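Chapter 5
Emergency Money: How Governments Pay for What They Did Not Plan

Every budget is a guess about the year ahead. Ministries set out what they expect to spend, parliament votes on it, and the sums are shared out before anyone knows what the weather, the markets or the neighbours will do. This chapter looks at the part of public spending kept back for surprises, and at who is allowed to release it.

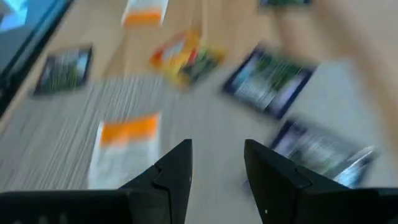

Text by Abimbola Babalola and Floarea Gavrilă

After reading this chapter you should be able to explain the difference between a reserve and a supplementary budget, and to say why most parliaments limit how long a government may spend without a vote.

Take the case of Bramcombe, a river district whose flood defences failed one Sunday in October. By evening 800 people had left their homes. The district council had 5 million in its own reserve, enough for beds, meals and pumps for a few days. Anything beyond that had to come from the capital, and the finance minister could release up to 100 million on her own signature. She signed that night. Parliament was told the next morning.

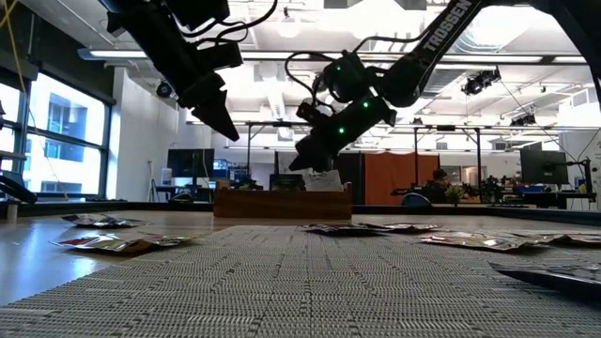
A reserve is money already voted but not yet given a purpose. Parliament agrees the total, and the government decides later what it is for. Small relief items are usually bought in bulk under a standing contract, and the rules treat them as one line in the accounts. Snack packets in crinkled foil, like the ones lying on the table, would fall under "food, short term", together with bottled water and baby milk. The heading matters to auditors, who check that money released for one purpose was spent on it.

A supplementary budget is different. It is new money, and it needs a new vote. In the Bramcombe case the government returned to parliament to ask for a further 240 million for rebuilding. Members from other districts asked why their own defences had been left out, and the debate ran past midnight. 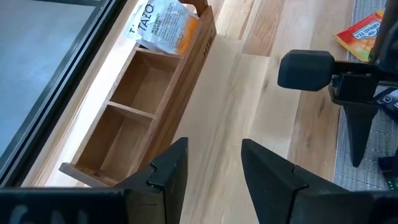

The vote passed, but with a condition attached. The minister had to report every month on what had been spent, and any sum left over at the end of the year went back to the treasury. Conditions of this kind are common. Section 5.1 sets out the main types, and section 5.2 follows the Bramcombe money from the first signature to the final audit.

Key terms: reserve, supplementary budget, standing contract, audit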